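The cavaquinho Conceição Nogueira plays on her second album, Moline, is tuned D-G-B-D, the Brazilian arrangement, although she grew up with the Portuguese one her grandfather used. She keeps an instrument set up for each and changes over between songs. On stage at Skondedcombe in March the change took less time than the applause.

The difference matters to the ear. In the older tuning the open strings favour drones, and a right-hand strum can fill a room without much help from the left. The Brazilian tuning sits closer to the top four strings of a guitar, so chord shapes are compact and inner voices can move. Nogueira writes melodies in the first and arranges in the second.

"If I begin with chords I get lazy," she says. "The tune has to stand up with one string under it."

Moline was recorded in 20 days at Plarach, a former grain store with a stone floor and a long, bright decay. Two microphones were used for the cavaquinho, one at the twelfth fret and one behind the player's shoulder. No reverb was added. The bass was recorded in the passage outside, with the door shut.

Her strings are plain steel and she changes them every second show. The older of the two instruments, an Amaral, has a spruce top and a neck that has been reset once. It goes sharp in dry weather — a quarter-tone on bad nights — and she retunes by ear between verses.

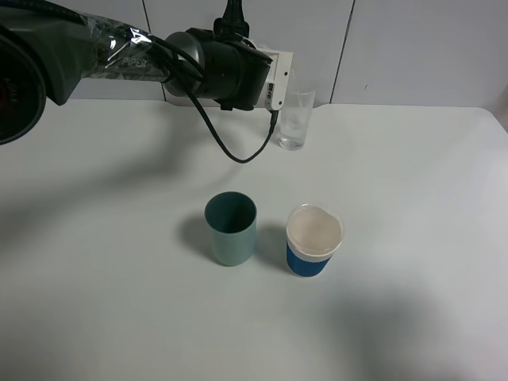
The arm over the white tabletop, its cable looped below the gripper.

The first pressing of Moline ran to 300 copies, sold mostly from a table after concerts. A second is planned once the sleeve has been corrected: two of the song titles were printed in the wrong order on side B. Nogueira is already writing again, this time for voice and cavaquinho alone, in the old tuning throughout.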